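Clisness Workshop Notebook
Table 941: condition of the top, and trial of the Senel oil

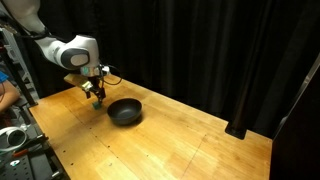

Page last changed 2021-05-06 by B. Soomro (minor edit: wording under "Screw holes")

Purpose of the entry

To record the state of the wooden top of table 941 before any further work is done on it, and to set down what was decided on the surface finish. The previous entry for this table was made in January, when it was received from the Lutmont building. That entry gives the table number and the place where it was to stand, and says nothing of the surface. The present entry should be read as the starting point for anything done to the top from now on.

Inspected by Bushra Soomro. Remarks from colleagues are welcome at the foot of the page and should be initialled.

General condition

The top is sound. It is made of joined boards and has kept its light honey colour across the whole of the working area. Where the boards meet there are slightly lighter strips, visible mainly when the light comes from a low angle. A straightedge was laid across the joins at both ends and at the middle. No step could be felt with a fingernail at any of them, and a sheet of ordinary writing paper would not pass under the straightedge except at one corner, on the side furthest from the door. The corner is outside the area normally used and no action is proposed.

A thin straight seam crosses one part of the surface. It was at first taken for a crack. Under the hand lens it has clean, parallel sides and does not wander with the grain, and it is now recorded as a seam. It was brushed out with a soft brush and marked on the table plan. If it opens, the date and the season should be noted, as the heating in this room is uneven between winter and spring.

The top does not rock. The feet were adjusted in January and have held.

Screw holes

There is a row of small screw holes running close to one edge. They are evenly spaced. The distance between neighbouring holes was measured at several points and found to be 50 mm each time. They are presumed to be left from a rail or batten fitted while the table was at Lutmont, but the Lutmont inventory does not mention one and the presumption should be treated as such.

The holes look dark against the wood. Some of this is shadow and some is dirt. Those that were cleaned out with a wooden pick gave up a grey dust, and the wood inside was firm. Filling was considered. The arguments for leaving them open are that they are near the edge, that they weaken nothing, and that a future user may wish to fix a rail in the same place. The argument for filling is that crumbs of material collect in them and are carried across the top when it is wiped. It was decided to leave them open for the present and to clean them at the monthly wipe-down. The person carrying this out should use the wooden pick kept in the drawer. Metal picks will enlarge the holes.

Marks on the surface

There are faint scuffs and a scattering of darker spots. The spots were tested in two ways. A cloth dampened with clean water lifted nothing. A second cloth with a little mild soap lifted a trace of colour from one spot near the middle and none from the others. The remaining spots are taken to be in the wood or in the old finish. They do not stand above the surface and no object placed on them was seen to tilt.

The scuffs are shallow. They follow no single direction, and several are short and curved in the manner of marks left by the rim or foot of a vessel being turned. It is not possible to say how old they are. Users are asked to lift bowls and dishes when moving them across the top, and not to slide them.

Objects in use on the table

The objects now kept with the table are the round black bowl and the small green cube. Both have been entered in the list for this table and should be returned to the shelf box at the end of the day.

The bowl narrows towards its base, so that it stands on a smaller area than its width suggests. This is of some interest for the care of the top, as whatever weight is put in it bears on a small circle of wood. The inside is smooth and shows finger marks and dust readily under the lamp, and a dry cloth is sufficient to clean it. Solvents should not be used on it until we know how the surface behaves. An enquiry was sent to Magesa, who supplied it, asking what it may be cleaned with. No reply has been received at the time of writing.

The cube has been checked for sharp edges that might mark the wood. None were found. It was dropped on an offcut of similar timber from 100 mm, on a face and on a corner. The face left no mark. The corner left a very slight dent, which was visible under the lamp and could not be felt. On this evidence ordinary handling of the cube over the table is not expected to do harm, and no mat is required. The use of a mat would in any case hide the surface, and the colour of the wood is found helpful as a background: both the green and the black stand out well against it.

Trial of the Senel oil

The existing finish has a sheen that is stronger across the middle of the top than towards the edges. In the afternoon, with the blinds open, this produces a bright patch which some colleagues have found tiring. Two remedies were discussed: moving the lamp, and dulling the finish.

The lamp was moved first. It now stands further back and points at the wall. The bright patch is reduced but has not gone.

A trial of the Senel matt oil was then made on the underside of the top, on an area beside the stamped number, where any failure would be out of sight. The area was rubbed down lightly, wiped, oiled with a lint-free cloth and left overnight. Results:

Colour: slightly warmer than before. The difference is acceptable.
Sheen: lower. No reflection of the lamp could be made out.
Touch: dry the following morning. Slightly tacky where too much had been applied at the start of the stroke.
Smell: noticeable for the first day with the windows shut.

The underside is not a fair match for the upper face, which has been handled, wiped and exposed to light for some years. A second trial will be made on the upper face, in the corner mentioned above, before the whole is treated. The tin in store has been opened and should be used up first. The lid was found badly seated and has been replaced; please press it down all round with the mallet and a block of wood.

Cleaning until further notice

Dry cloth at the end of each day. Damp cloth, well wrung out, once a week, wiping along the boards. No spray cleaner. No adhesive tape on the top. Positions that need to be marked should be marked in soft pencil and rubbed out afterwards with the white eraser. Two old tape outlines were removed from the end nearest the window in the course of the inspection and took a little of the finish with them. The damage is small and has been entered on the table plan.

Outstanding

Reply from Magesa on cleaning of the bowl.
Second oil trial, upper face.
Lutmont to be asked whether a rail was ever fitted, and whether the rest of the paperwork for the table can be sent on.
Table plan to be redrawn in ink. The present one is in pencil on the back of notebook sheet 44 and is beginning to smudge.

B. Soomro

Added later: the second trial should wait until the room can be left clear overnight. Please write the proposed evening on the board by the sink.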